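Potato Pancakes, the Korean Way (and Why I Grate by Hand Again)

14 December 2018

I have made gamja-jeon four times in the last two weeks and I'm not even a little bit sorry. If you grew up on latkes or hash browns you already know how good a potato can be once it meets hot oil, but these are their own thing. Crisp lacy edges, and then a middle that is chewy, almost bouncy, like a really good rice cake! And the whole batter is potato, onion and salt. No egg, no flour.

I learned them from Geum-ok Cha, who taught the evening class I took in Whitcombe back in April. I signed up for the kimchi and came home obsessed with the pancakes. She made a plate of them while we were waiting on the salted cabbage, cut them up with scissors, and they were gone before I'd found my chopsticks. (I got one piece. I have thought about that piece a lot.)
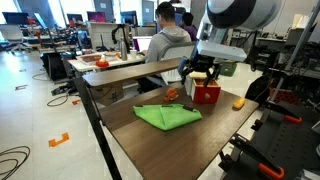
Bright green cloth, red box, yellow sponge on top.

The trick is the starch. When you grate a potato very fine and let the pulp drain, a cloudy liquid collects underneath, and if you leave that liquid alone for ten minutes a thick white layer settles at the bottom of the bowl. Pour off the water, keep the white stuff, stir it back into the potato. It feels like wet chalk and looks like a mistake the first time you do it. Keep going. It's what holds the whole pancake together and gives you that chew.

For a while I used the food processor, and it works fine, especially if you add a splash of water and blend until smooth. But the pancakes come out more even and a bit gummy. The fine side of a box grater gives you a mix of mush and tiny threads, and the threads are what turn brown and crackly at the edges. It takes me roughly five minutes to get through the potatoes, with one podcast and a fair amount of muttering. Watch your knuckles near the end! I give up when there's a stub left and throw the stub in soup.

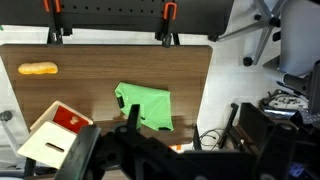

Two clamps with orange handles at the edge of the table.

What you need for 4 pancakes, enough for two hungry people:

1 pound russet potatoes, peeled
half a small onion
1/2 teaspoon salt
1 green chili, sliced thin, if you like
neutral oil, more than you think

Grate the potatoes and the onion together into a fine strainer set over a bowl. The onion slows down the browning of the raw potato, so alternate between them. Press gently with a spoon and leave everything alone for ten minutes.

Tip the liquid out slowly, and stop when you see the white starch start to slide. Scrape the starch loose, add the potato and onion back in, add the salt, and mix well. It should be like thick oatmeal. If it's soupy you had wet potatoes, and a spoonful of potato starch from the cupboard will fix it.

Heat a good tablespoon of oil in a skillet over medium until it shimmers. Spoon in a quarter of the batter and spread it thin, thinner than feels right. Lay a few chili slices on top. Cook until the edges go golden and the middle looks a little see-through, three or four minutes, then flip it and press down with the spatula. Add another drizzle of oil around the rim. Flip once more at the end if you want extra crunch (I always do).
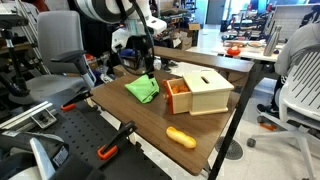 The drawer pulled partway out, with orange inside.

Please make the dipping sauce, it takes no time at all: two tablespoons soy sauce, one tablespoon rice vinegar, a pinch of sugar, a pinch of chili flakes, and some of the onion you have left over, chopped up small. Let the onion sit in there while you fry. By the time you eat, it's a quick pickle and you'll want to put it on everything. I had the last of mine on scrambled eggs this morning and it was fantastic.

A few things I've tried since. Zucchini in the batter is lovely but you have to salt and squeeze it first. Sweet potato burns before it crisps, so keep the heat low. Yukon Golds taste wonderful and have less starch to give, so the pancakes flop when you pick them up. My friend Phong Bùi stirs in chopped shrimp and scallion and dips them in fish sauce with lime, and oh my goodness, that one deserves its own post.

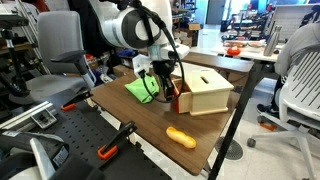 The green cloth again, next to the gripper.

They really are best straight from the pan. I eat the first one standing at the stove while the second one cooks, and I've stopped pretending otherwise. If you do have leftovers, skip the microwave and put them in a dry skillet over medium-low for a couple of minutes a side. The batter doesn't keep; it turns gray and watery in an hour or so, so grate only what you plan to fry.

Next time: the kimchi. My jar is on day 5 and the lid has started hissing at me when I open it, which I'm told is a very good sign.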